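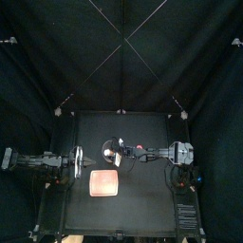 Osvaldo Dal Bello says the arms were never the slow part, it was the planner making up its mind, and he has been telling me so since November. Well, now he has a release to back him up! Drumoven, the open planning package for two-arm setups, got its new version out this morning, and I've had the notes open all through lunch.

The big change is how the two arms share space. The old planner locked one arm until the other had cleared the middle of the table. The new one, Pruvia, plans both paths together and replans every 200 milliseconds, so the left arm can start its reach while the right is still near the bowl. On the team's own tabletop test of 1000 planned handovers it found a path without a lock in all but 37 – I'd love to see the same run with a messier table, but I'll take it.

Perception got some love too. Clear glass has always been a headache for depth, and the bowl used to come through as a hole in the map (my own logs are full of them). There's a new step called Ayele that fits a rim first and fills in the body from that. It's off by default, so go turn it on.
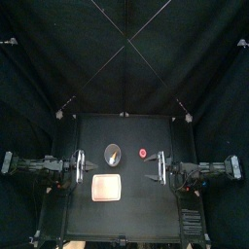
Getting the update

Version 186 is up now. If you're still on the Dranico config format, run the converter before you install, and keep a copy of your old joint limits – mine came across with the left and right wrists swapped. A fix for that is already in the queue.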